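Astell
Thread: packing a fruit snack for one, what goes where, and why mine used to arrive as pulp. Nine posts, no recipes.

1/ Background. I pack the same cold snack most working days and have kept notes on it for 39 packings. Fruit, one small drink, one bagged item, a plate at the other end. The weak point was always the container. Deep boxes let everything settle on the softest thing in them.

2/ The present arrangement is a shallow tray. Low sides, flat floor, one layer. If two things have to be stacked, one of them doesn't go. I got this from a catering supplier's leaflet (Clundis, out of print as far as I can tell), where it was given as a rule for stone fruit. It holds for most fruit.

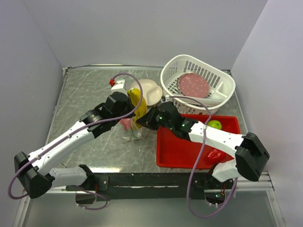 3/ Bananas are the problem item. They bruise under their own weight if left on one side long enough, and under anybody else's weight at once. The banana is therefore handled last and kept out of the tray until the round things are settled. Same at the table: red tray on the right with the green ball in it, banana still out near the middle, the cream sectioned plate behind it and the small clear bag in front. A basket with a divider can stand at the back for whatever has no place yet. I would sooner have five things standing about on a worktop than one of them under another.

4/ Apples. Two at most in a tray of this size. They go in first, and they go in apart. An apple is hard enough to damage another apple, and a smooth plastic floor gives no grip at all, so any tilt sends them into the same corner.

Remedies tried:
— folded tea towel under the fruit: works, adds washing
— paper napkin: slides with the fruit
— a cup lying on its side as a chock: works, and the cup was coming anyway

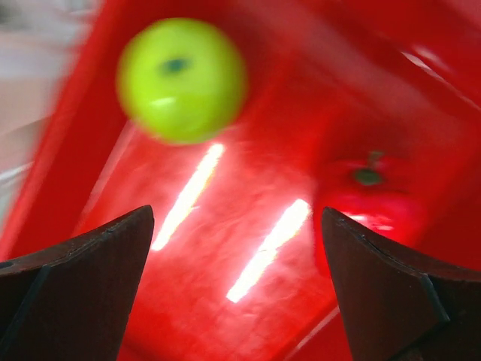 5/ The chock needs to sit against the wall of the tray, with its open end facing out. Put the other way round it rolls, and you have three things loose where there were two. A cup with a handle is better still.

6/ On trays generally. Mine is a Sasari, bought for 18 pounds with a lid I have never used. Points to check before buying one:
— depth less than the height of an apple, so you can see what is in it from the side
— rounded inner corners, for wiping
— a rim you can get your fingers under when it's full
— plain colour inside. Patterned trays hide juice.

Gloss or matt makes no difference to the fruit. Gloss shows every scratch and wipes clean faster. 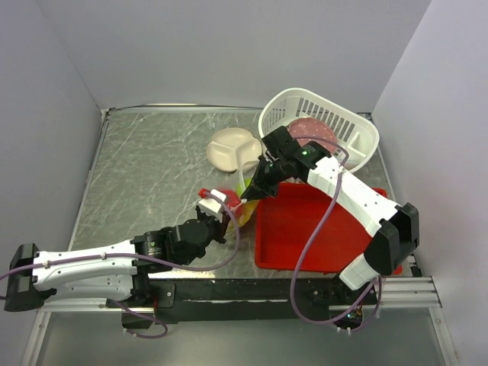

Thread last edited 7th May (post 7 corrected, post 9 added)

7/ Drinks. Small cartons and anything with a cap travel upright, outside the tray, and are put in the bag after it. An earlier version of this post said to lay them flat along the rim. Don't. A carton on its side puts its seam under load, and I have now cleaned a rucksack twice. Lift by the body. Lifting by the cap loosens it a fraction each time.

8/ Small clear bags: press the air out before sealing, unless the contents are crushable, in which case leave some in. Flat bags can share the tray with apples. Puffed bags can't, they ride up and lift the lid if you are using one.

Several people asked about sectioned plates. Use them for eating from and leave them out of the packing. The dividers are low, and fruit climbs over them on the first flight of stairs. Mine lives in a drawer at work. A colleague brought hers back from Guimarães and it's a good deal heavier, glazed, with deeper sections. I still wouldn't carry fruit in it.

9/ Order of packing, as requested, in full:
— wipe tray, dry tray
— apples, apart
— cup as chock
— flat bags in the gaps
— tray into bag, level
— carton upright beside it
— banana on top, curve upwards, nothing over it

Unpacking is the reverse, with the banana out first. The whole thing takes me less time than finding the lid did.

Will add a post on pears in late May when I have had 50 packings. Replies are open, but please don't send me banana cases. I have tried two. Both assume a banana with less bend in it than any I have bought.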